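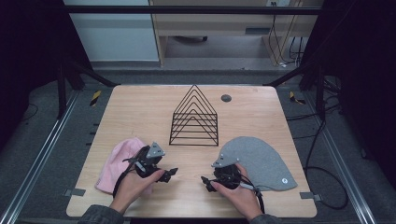

Dristden's winter hat drive is back, and it's starting in August again

Yes, I know it's 90 degrees out. I wrote the same story last summer and got a pile of emails asking if I'd lost my mind, so let me get ahead of it this time: the Dristden hat drive opens this month because knitters are slow (their word, I promise!) and the first cold snap always shows up before anyone is ready.

The goal this year is 2,000 hats. Last winter the drive brought in 3,367 counting scarves and mittens, but Igor Wysocka, who runs the sorting, told me he'd like to keep hats separate from now on. "We had boxes and boxes of scarves and we ran out of kids' hats before the holidays," he said when I stopped by. "So, hats first. Then we'll talk."

Knit, crochet and fleece are all fine, new or gently used. Please wash anything used and skip the heavy fabric softener. Adult sizes in plain colors go fastest, and the schools have asked for more toddler sizes, which I'm told take one evening and half a skein. I can't knit at all, so I'll be buying mine like I did last year.

There are 16 drop-off spots around town. The big ones are the Pietrzak Bakery on the corner by the post office, the front desk at the Rendon Street library, and the laundromat across from it, which is open until 10 p.m. if you work late. Divitz Yarn has a bin too, and they're taking 20 percent off any yarn you buy for the drive. Just mention it at the register. I did, and walked out with four skeins of green wool for my sister, who has already started on hers and would like me to stop texting her about it.

Tags are the one new thing. If you made the hat yourself, pin on a slip of paper saying what it's made of, as a few people last winter had wool allergies and it slowed everything down at the handout tables. Blank slips are next to every bin.

Pickup dates for families will be posted at the library once the schools are back in session.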